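Stikico two-arm kit for block sorting — worth it for a small workshop?
Asked in Robotics kits and home automation
Posted 2023-12-30 by Ševčík

I run a small business that refurbishes wooden toys and sells them in mixed bags. Most of the hours go into sorting blocks by color and putting them in trays. I am looking at the Stikico two-arm bench kit, the one where both arms sit on the front rail and the walls and floor mat come separately. The seller, Olmont, also offers a setup service where they come out, align the arms and leave you with a working pick routine.

I have three things I can't get from the product page.

Can it pick blocks that are leaning on each other, or do they have to be spread out first?

Does the pattern on the mat and walls matter? I would be using whatever printed vinyl I have on hand.

Is the setup service worth paying for if I am fairly handy but have never programmed an arm?

I don't need it to be fast. If it can work through a bag while I do something else, that is enough.

3 answers

Olmont_customer_north
I have had mine since April. Leaning blocks are fine as long as the fingers can get down on two opposite sides. Flat blocks lying tight against a neighbor are the weak spot. It will try, close on nothing and move on to the next one. I logged 1,000 picks over the first weeks and 134 of them needed a second try, nearly all on thin flat pieces. If you sort those out by hand beforehand, you will be happier with it.

I did not buy the setup service. The manual covers alignment in 2 pages and skips the part where you set the height of the floor, so I had to work that out with a piece of card under the fingers. It cost me a weekend.

skuvden
Get a single arm, it's cheaper. Two arms just get in each other's way.

bench_and_rail
I disagree with the answer above. Two arms do share the middle of the floor, but the software keeps them apart, and for your job the second arm is useful when a block has to be turned before it goes in a tray. If all you do is pick and drop, one arm would do.

On the pattern question: I have run this kit on plain gray and on busy prints. Plain is easier at first. If you only ever use plain, though, the routine gets fussy when anything changes, and a dropped leaf or a sticker can throw it off. I now work on a leafy mat with large dark red flowers on the walls, and I leave unrelated things in there, including soft toys and alarm clocks. It still goes for the blocks. What does cause trouble is a mat with a solid patch in the same color as a block — light blue on light blue is the worst one I tried. Matte vinyl is better than glossy.

On the service: I paid for it. The technician was here for one afternoon and the alignment has held. You also get 36 months of phone support, and I have used that more than I expected. If you have never programmed an arm, I would take it. Ask them to set up the routine with your own blocks and your own tray in place. Mine was first done with the blocks from the Skuvden starter box, and the grip width had to be changed once I switched.

A few practical points. Put the tray close to the base of the arm that fills it, so the other one has no need to cross over. Leave some slack in the cable loop along each arm or it will tug at full reach. Check the rail bolts after the first week.

I keep the loose blocks near the center of the mat, where either arm can get at them, and the light blue ones go in a teal tray in front of the right arm. They stack upright in there if the tray is narrow enough, so you can lift a batch out in one go. I would start with one color and one tray until you trust it, then add the others.

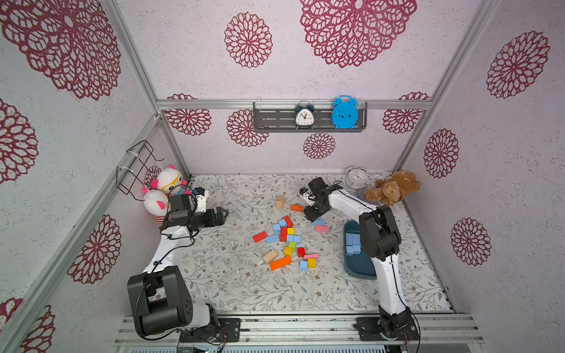
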